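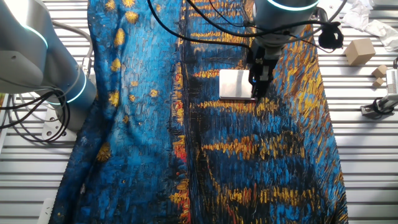

Ground rules for a two-arm bench (and which ones I believe)

Most advice on workshop robots comes from people selling them. I have run arms on benches in Prornerdale and Ikdale, and these are the habits I keep. Some of the others can go in the bin.

1. Keep cables out of the reach envelope. Everybody writes this down and then lets the slack hang in loops by the base. Drive each joint to its limits by hand speed and watch the slack the whole way. If a loop lies on the cloth, move it before you run anything.

2. Cloth on a slotted bench is fine, within reason. It stops metal tins and boxes from skating on the profiles. It also rumples, and a fold near a base plate will shift your work height. Smooth it at the start of every run. A busy print makes small screws hard to find, so I wouldn't use one for assembly.

3. A lit ring is no safety device. The Stolari handbook I was given spends 20 pages on light colors and one on the stop button. Lights tell you what the controller thinks. Lock out the power before you put your hands in.

4. Park the spare parts. Blocks, crumpled sheets and offcuts belong outside the reach of both arms. I've read that 400 mm is plenty. Measure your own arm with the gripper on it.

5. Check the mounting bolts. The Gündoğdu checklist has 597 lines and puts this near the end. I do it first, all 4 on each plate, with a torque wrench.

6. "Collaborative" on the box proves very little. The risk depends on what the gripper is holding and how fast it moves. Ask the seller for the test data for your tool. I'm still waiting on mine from May.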